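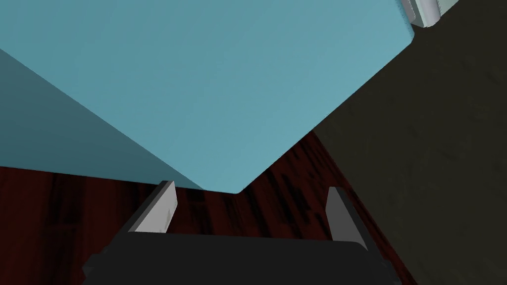 Blue box, lower corner, from close up and below. Render.

Home | Notebook | Bench rota | Kit list | Older entries

Filed under: Glue & Regret

September, ten past four

Hide glue again. Batch 11 came off the warmer smelling of wet dog, so all is well. Soaked the granules overnight in cold water, then held the pot at 60 on the dial, whatever the dial thinks that means. Yoshinori Koyama maintains that our dial is a decorative feature. His thermometer and mine disagree by four degrees and we have agreed to believe whichever one suits the argument.

Test joints: 8 pairs of beech offcuts, rubbed joint, no clamps. Left them on the sill side of the bench, where it's draughty, and that was stupid. Two had skinned over before I got the halves together. Warmed the rest on the radiator first and they grabbed nicely. Note for next time: warm the wood. Note from batch 6: warm the wood. Note from batch 9, in capitals: see batch 6.

Broke the first pair after lunch with the lever and the bucket. It let go at 147 on the spring balance, mostly along the glue, with a sad little strip of torn beech at one end. The Winilora bottled stuff did better than that last month, straight from the nozzle, with no dog. I have not mentioned this to Koyama.

Đinh wants the Branden chair back with its rails in by the end of the month. Old glue in the mortises is brown and crazed and comes out with hot water and a toothbrush (mine, formerly). Rear left tenon has been packed with what I think is a folded bus ticket. Keeping it.

To do:
- break the other seven, same bucket
- order granules, the finer grade
- try a pinch of urea for more open time, in a jar, labelled, unlike last time
- find the lid of the glue pot
- toothbrush

Pot's off at the wall. Checked twice.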